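Write Down What Done Means

By Lorna Cabanatuan
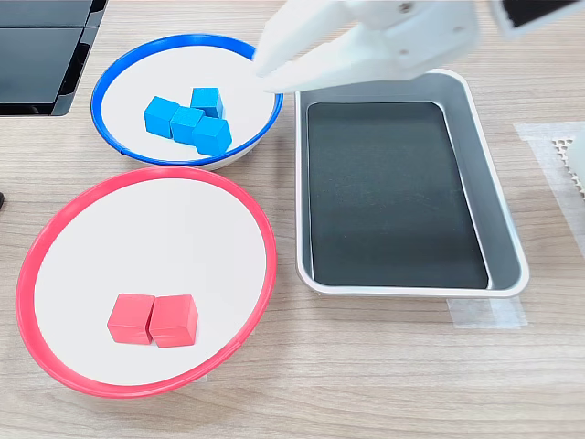
The sorting station between trials, with blue cubes in the blue-rimmed bowl and red cubes in the red-rimmed one.

Most of the arguments I have had about robot software over the past few years have been about the policy. Should we train a bigger one, should we train it on more data, should we go back to a classical planner for the easy parts. I have taken every side of that argument at one time or another. I now think we spend too much time on it, and that the part of the software that deserves the attention is the part that decides whether a task is finished.

Take cube sorting. It is about as simple as tabletop work gets. Cubes start in a tray, and the arm puts the blue ones in the blue-rimmed bowl and the red ones in the red-rimmed bowl. A child can follow the instruction. Our group at Betwood used it as a first test for every new controller, and we treated the success check as something you write in ten minutes before lunch.

The check we wrote looked at the tray. If the tray was empty, the trial was over, and if it was over before the time limit, it counted as a success. That was the entire rule. It ran for most of a year and produced a lot of charts.

In May we went back through a batch of 1000 trials by hand, because two people on the team could not agree on whether a new grasp module was better than the old one. The check had marked 262 of those trials wrong. Some had a cube on the table. Some had a cube in the bowl of the other color. In a good number the tray was empty because a cube was still in the gripper when the timer ran out, and the code had no opinion about the gripper at all.

The grasp module, for the record, was slightly worse than the old one. We had been shipping it to the other stations for six weeks.

It would be easy to call this sloppiness and move on. I don't think it was, or at least it was a very ordinary kind. The people who wrote that check were good engineers who put great care into the motion planner. The planner had unit tests, a simulator, and a review process. The success check had one author and lived in a scripts folder. I have since visited three other labs and asked to see theirs, and in each case I was shown a short file that someone had to go looking for.

There is a reason the check gets treated this way. A planner fails loudly. The arm stops, or hits something, or swings through a path that makes everyone step back. A bad success check fails quietly, and it fails in your favor. It tells you the run was good. You don't go hunting for a bug in a file that is giving you good news.

What should a check contain? For sorting, I would want it to answer at least these things. Where is every cube that was there at the start? Is each one inside a bowl, and is it the right bowl? Is the gripper open and holding nothing? Has everything stopped moving? None of this is hard to say. It is somewhat hard to do, and that is the useful part, because doing it forces you to find out what your perception can really tell you.

We learned, for instance, that our detector was not reliable at counting cubes of the same color once they were touching. In a bowl they nearly always end up touching. They slide together, lean on each other, and one sits behind another from the camera's side. Our detector would report a tight cluster of four as three, or now and then as five. While the cubes were spread out in the tray it did fine, and since the planner only cared about the tray, we had never noticed. The planner needed to find one good cube to pick. The check needed to account for all of them. Those are different perception problems, and we had built for only the first.

Color gave us a second problem. A red cube in a red-rimmed bowl is easy for a person. Our segmentation sometimes merged a cube near the wall with the rim behind it, so the cube disappeared. We had chosen bowls that matched the cubes to make the task clear for visitors, and we had made it harder for the software. I would still choose matching bowls. I would just test for it first.

The bowls also sat so close together that, with a small calibration error, a cube near the edge of one could be assigned to the other. We had a tolerance in the code to deal with this. Its value had been copied from a different project with a bigger table.

The fix took one engineer most of a month. The check now lives in its own package, which we named Cindo, and it has its own tests. Those tests are 128 recorded end states, labeled by hand, including every odd one we could find: a cube balanced on a rim, a cube under the arm, a cube in the tray that matches the shadow in the corner almost perfectly. No change to the check goes in unless it passes all of them. When the check can't tell, it says so. It returns "unsure," and the trial goes to a person.

That third answer has been the most disputed part. Troltum, which runs the same software at its own site, asked us to remove it, and I understand why. Their overnight runs are supposed to be unattended, and a pile of unsure trials in the morning is a chore. Their lead told me that a check that needs help is not automation. My answer is that the old check needed help too. It just didn't ask for any, so it didn't get any, and the help came later in the form of people going through 1000 trials by hand.

We did agree on a compromise. Troltum can set a limit on how many trials come back unsure, and if a run goes over it, the run stops. I would rather lose a night of machine time than have a number I can't defend.

A fair objection to all this is that the field is moving toward learned reward models, and that in a few years the check will be a network that looks at the picture and says yes or no. That may happen. I have tried two of them and they were better than our old rule. But somebody still has to label the end states the network is trained and tested on, and to do that they have to decide whether a cube resting on the rim counts as in the bowl. Three people on my team answered that question three ways. Until we wrote down an answer, no model could have learned it from us.

Another objection is cost. A month of an engineer is a lot for a small team, and cubes are not a product. Lacson, the parts kitting project that pays for most of our work, had no interest in bowls. Still, when we moved to kitting, the package came along with few changes. The questions were the same ones: is every part accounted for, is it where it belongs, is the gripper empty. The kitting check was running in 12 days, before the kitting planner was, and the planner team had something real to measure against from its first trial.

That is the order I would now argue for in any project. Write the check first. Give it to a different person than the one writing the planner, and let that person be difficult. Put it under review like any other code that people depend on. When a paper or a vendor quotes a success rate, ask to see the function that produced it before asking about the model.

I have started doing this in meetings. The usual response is a pause, and then an offer to send it over later. About half of them do.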